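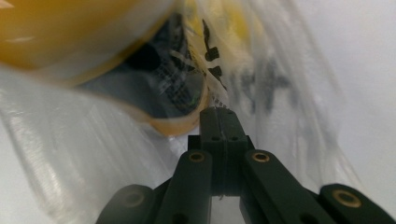
Fig. 1. Yellow item showing through the film of a thin carrier bag.

Packing and Unpacking Thin Carrier Bags: Project Report
Talha Sial, Design and Materials, Bircombe College
Apr 30, 2019

1. Background

My project looks at the thin plastic bags handed out by small shops and market stalls. They are cheap and light, but they are awkward to pack. The sides stick together, the handles fold inwards, and the bag often falls over when the first item goes in. I wanted to find a packing method that works for someone on their own with no bag stand.

I started in February with a short questionnaire for shoppers at the Kokness market. The question that got the longest answers was the one about opening the bag. Several people said they lick their fingers, and one stallholder told me she rubs the top edge between her palms before every sale.

2. Method

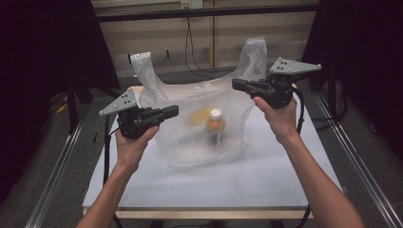 I limited the work to household shopping: bottles, tins and packets of the kind most people buy every week. Glass and eggs were left out. Each packing run followed the same steps. Open the bag, stand it up, put in the heaviest item, add the rest, bring the handles together, lift. A run was marked as failed if the bag tipped, if an item had to be taken out and put back, or if a handle slipped down inside.

I did 200 runs in total, split between two orders of packing. In order A the bottle went in first. In order B the tins went in first and the bottle was pushed down beside them.

3. The work surface

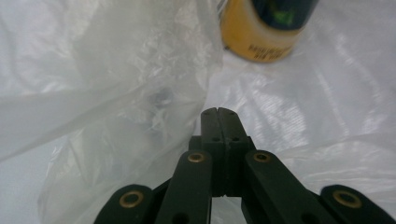

Choosing where to pack made more difference than I expected. My first attempts were on a kitchen worktop at home, where the pattern made it hard to see the edge of the film. For the later work I wanted something plain. The surface there was white, so a tin or a coloured bottle showed up well against it, but a pale bag did not, and I had to look for the creases to find the opening. A mid-grey mat would suit both and I would use one next time.

4. Results
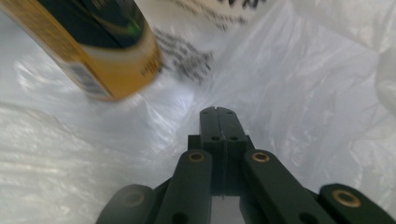 Reading time for this section: 2 min

Order A failed 9 times and order B failed 11 times. The gap is too small to say that one is better. Most failures in order B came from a tin going in at a slant and catching the film on its rim. In order A the usual trouble was the bottle leaning over before anything was beside it.

Crumpled bags stood up better than smooth ones. I had not planned to test this, but used bags held their shape for longer, and I started noting it down halfway through. The Stasiv leaflet on reusing carriers advises folding them flat, and for packing I would leave them loose.

5. Further work

I would like to repeat the runs with the heavier Nondum bags, which have a wider base, and with people who have a weak grip. The questionnaire and the run sheets are in Appendix A.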